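Home Blog Recipes Garden About me Contact

This site uses cookies to remember your settings. Accept Read more

Learning to swim at my age

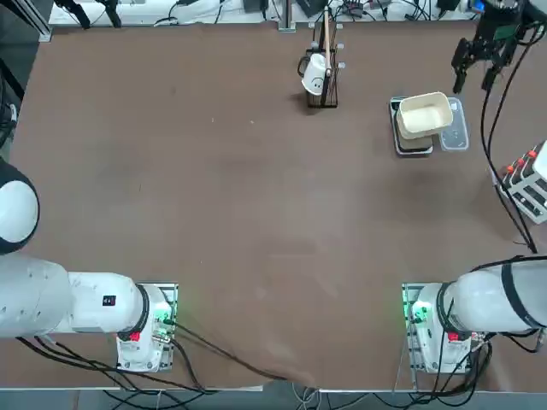
The big brown table, with its light scuff marks.

When I was a child, we lived far from any water, and my mother believed that rivers were only for looking at. So I came to this country as a grown man who could not swim, and I kept quiet about it for many years.

In May I signed up for the evening lessons at the Nullelside pool. The course costs 241 for the whole term, and you must bring your own cap. The teacher is called Kamala Bhat and she does not shout. On the first Tuesday we only put our faces in the water and made bubbles. I felt foolish for five minutes and then I forgot to feel foolish.

The hardest thing for me was breathing out. I was holding all the air inside, as if somebody would steal it, and my legs were sinking like two bags of potatoes. Kamala told me to hum under the water. I hummed an old song from school - the only one where I still know all the words - and my legs came up by themselves.

Now I can swim 30 metres, but with a rest in the middle, holding the side. My neighbour in the next lane, Johannes Van der Merwe, started in the same week and he already goes up and down without stopping. He says it is because he has big feet. I have looked at his feet and they are normal.

I still do not like the deep end. There the floor goes down and the tiles turn a darker blue, and my stomach notices it before my eyes do. Next week we must jump in from the side. I have bought new goggles for it, the old ones leave water in my left eye.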